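Why Did the Robot Crush the Bottle?

You may have seen videos of robots that cook, fold shirts and pour drinks. They look very sure of themselves. Before you believe all of it, you should hear about the kitchen robot at Lakar.

Lakar is a workshop in the town of Skavville. In August the people there showed visitors a robot called Drarkton. It had two arms, and its big trick was opening a bottle of water and filling a glass. The sign by the door said it could do "any kitchen job." That is a very large promise. Think how many jobs there are in a kitchen!

The first bottle went fine. With the second, one hand squeezed the middle of the bottle while the other turned the cap. The plastic folded in, the cap popped loose, and water shot across the counter and onto the floor. Then came the part that worried people. The robot kept on squeezing. It had nothing left to open, but it went on twisting for 10 seconds until an engineer, Marites Calimlim, hit the red stop button.

So what went wrong? Start with how a person does it.

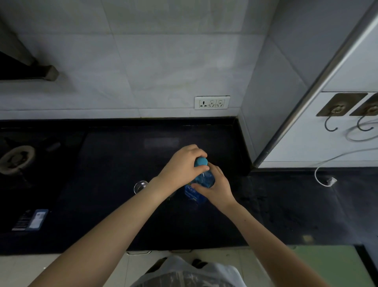
Shirin Jafarzadeh

One hand holds the bottle just below the cap and the other hand grips the cap to twist it. Easy, you might say. But your skin is telling your brain things the whole time. It feels the plastic start to bend, and you loosen your fingers before you even think about it. If the cap is stiff, you hold on a bit harder.

Drarkton had feeling in its fingers too, sort of. Each hand had a small pad called a force sensor, which measures how hard something is being pushed. The pad on one hand had come unplugged inside. It kept sending the number zero. To the robot, zero meant "I'm not holding anything yet," so it squeezed harder. Zero again. Harder again.

Could it have looked? It did have a camera. But clear plastic is tricky for cameras, and hands get in the way of the very thing they are holding. And the program had never been told that a crushed bottle was a reason to stop.

The Lakar team called this "a one-time glitch." I asked to see their notebook. The same sensor had given trouble on 23 days before the show. I wouldn't call that one time.

The robot has been changed now. If a sensor says zero for too long, the arms freeze. The hands can't squeeze as hard as they used to, and visitors stand behind a line on the floor. Those are good changes. I would still like to see it open 40 bottles in a row before anyone hangs that sign up again.

If you ever visit a robot, stay behind the line, keep your hands to yourself, and ask where the stop button is.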